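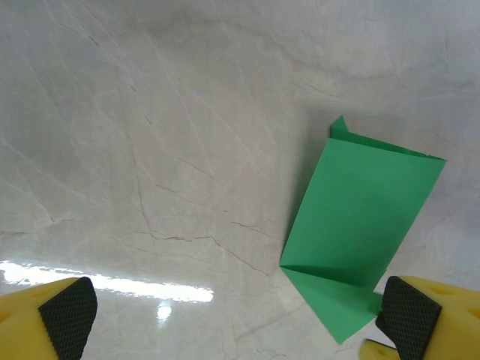

Keep the Paper Notice

The town of Clorkoswood stopped mailing its meeting notices in May. If you want to know what the planning board is going to talk about, you go to the town website, click through to a calendar, open the month, open the day, and download a file. You can also sign up for an email. I signed up, and I get it, and most weeks I don't read it.

I think the town should go back to mailing the notice. I know how that sounds coming from someone my age, so let me say that I pay my bills on my phone and haven't written a check since my daughter's last orthodontist visit. I don't have a general complaint about computers. My complaint is about this one thing.

The old notice was a single sheet, folded in thirds, with the board's agenda on the front and the street addresses of any affected lots on the back. It came in with the grocery flyers. You looked at it standing up, you saw whether your street was on it, and you either put it on the refrigerator or threw it out. That took less time than it takes me to remember my password for the town portal, which has to be changed every 90 days for reasons I have asked about twice.

What the town saves is postage and printing. The figure given at the budget hearing was $3,000 a year. I have no reason to doubt it. Clorkoswood has a little over 2,000 households, so we are talking about less than two dollars each. The same budget had more than that for new lettering on the trucks.

The argument from the town office is that anyone who cares will look it up. Corinne Benavides, who sits on the select board and whom I've voted for, told me this on the phone and was perfectly polite about it. Her view is that information is more available now than it has ever been, any hour of the day, and that a person who won't click four times probably wasn't going to come to a meeting anyway.

I disagree with the last part. The people who fill the room at a planning meeting are mostly people who didn't know they cared until they learned what was being planned. You can't look up a thing you have no idea is happening. When the owner of the old Abernathy property wanted to put a gravel yard behind it, there were 40 people at the first hearing. I asked a good number of them how they had heard, and they'd either gotten the sheet or a neighbor had brought theirs over. None of us were in the habit of checking a calendar for gravel.

Compare that with this summer. The change to the parking rules on Endora Street went through with five people in the audience, and two of them were there for a different item. It may be a perfectly good change. I don't live on Endora and I can't say. But the people who do live there found out when the signs went up, and they're angry in a way that they would not have been if they'd had a chance to come and lose the argument in person.

Nhyira Mahama runs the dry cleaner's on that street. She opens at 6:30 in the morning and does the accounts at night. She told me she gets so much email from suppliers and the bank and the state that she clears it out on Wednesday in one go, by sender. The town's messages went with everything else. I don't see that as a failure of citizenship.

There's also the matter of who isn't online at all. People bring this up as though it were only the very old, and some of it is. But the road out toward Drerkosside still has poor service, and there are households there with one phone among four people and a data plan that runs out before the month does. They pay the same property tax rate I do. I would rather not tell them to drive to the library to find out whether the lot next door is being rezoned.

I've heard the suggestion of a postcard with a web address on it. That would be better than nothing, but it costs nearly as much to mail and leaves out the only part worth mailing. If you are going to pay for the stamp, print the agenda.

The email should stay, and so should the calendar. Some people like them, and they're useful for finding old minutes. I am asking for the sheet to be added back, once a month, to every address in town. The select board can do this by a simple vote and doesn't need to wait for the next budget, as there is money left in the office supply line. I've asked for it to be put on the agenda. If it is, you will be able to find it on the website.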